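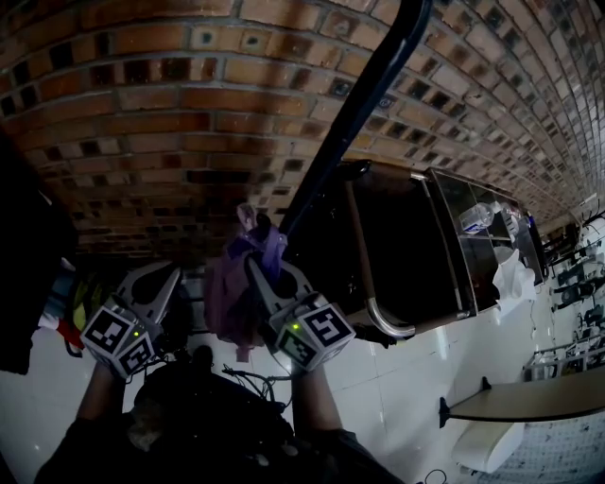
Repointing the back wall, part one

Last updated June 23, 2026

When we bought the house in Brastwood the survey said the rear wall would need repointing "in the medium term". That was five years ago. This spring I could push a pencil into the joints under the kitchen window, so I have taken that as the end of the medium term.

I got two quotes. One firm wanted to grind everything out and fill it with cement mortar in a few days. The other was from Isabelle Turcotte, who did the chapel on Manalastas Road, and she would not use cement on a wall this age. The bricks are soft and the original mortar is lime. With hard cement in the joints the damp has to leave through the brick face, and after a few winters the faces come off. You can see it happening two doors down, where somebody did the front in the eighties.

Her price was fair but she couldn't start until August, and only then if the job before ours finished on time. She suggested I do the lower part myself and leave her the bit that needs scaffolding. She lent me a plugging chisel and spent an hour showing me what to do with it.

Raking out is slow. You go back to twice the height of the joint, square at the back, and brush out the dust. I thought I would get through a couple of square metres in a day. I got through less than one, and my wrist was bad for two days afterwards. Most of the old mortar came away easily enough. The hard parts were where a previous owner had patched it with cement, and there I chipped the edges of three bricks before I learned to slow down.

The lime came from Stista, the builders' merchant by the station. I bought it ready mixed in tubs, and the first lot cost £70 with delivery. It is not the cheapest way to do it, but I didn't trust myself with the proportions. They had two sands to choose from and I took the coarser one, which is closer to what was there before.

Wet the joints first, and then wet them again. I skimped on this the first afternoon and the mortar dried too fast and went powdery, so all of that had to come out. Since then I have hung damp sacking over each section and sprayed it morning and evening. When the mortar is firm enough to take a thumbprint and no more, you beat it with a stiff brush to open up the surface.

So far I have spent just over £300 including the sacking, the brushes and a decent pair of knee pads. The stretch from the drain to the kitchen door is finished. The colour is too pale next to the old work, though Isabelle says it will tone down in a year or so.

Next is the part behind the water butt, which means emptying the water butt.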